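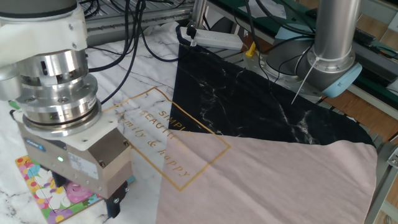 *Last changed: February, K. Gondal*

Unit 5 - sampling and who gets left out. Bring this to section, we won't have time to copy it from the board.

**Terms**

- population = everyone you want to say something about
- frame = the list you really draw from (voter roll, phone list, mailing list)
- sample = who you picked. Respondents = who answered. Not the same!!
- coverage error - frame and population don't match

**Clollton bus survey**

- town of 3,768 adults, frame was the library card list
- 499 mailed out, simple random draw
- question: "Do you ride the bus on Sunday?"
- problem 1: people without a card have zero chance of selection
- problem 2: card holders who moved away are still on the list
- bigger sample fixes niether. Write that down

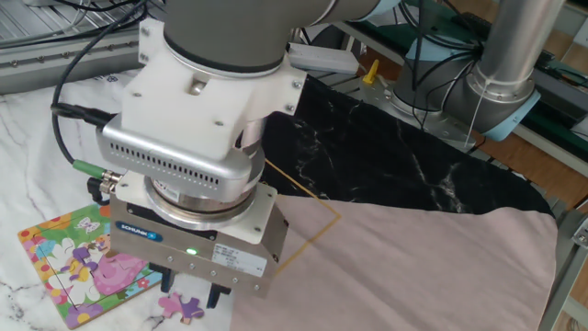

**Nonresponse**

Low response rate isn't bias by itself. Ask whether the ones who stayed quiet differ on the thing you're measuring. Sunday riders may work odd shifts - less likely to fill in a form at the kitchen table.

Things to try:

1. second mailing, plain postcard
2. phone follow-up for a small random subset
3. weight by age group (only helps if age is related to riding)

Shirazi chapter covers weighting, read up to the worked table, skip the proofs.

**For next time**

Draw 20 names from the practice list using the random digit table. Show your starting row. Then one paragraph - who is missing from the list and which way would that push the estimate? Hand in on paper, stapled pleas.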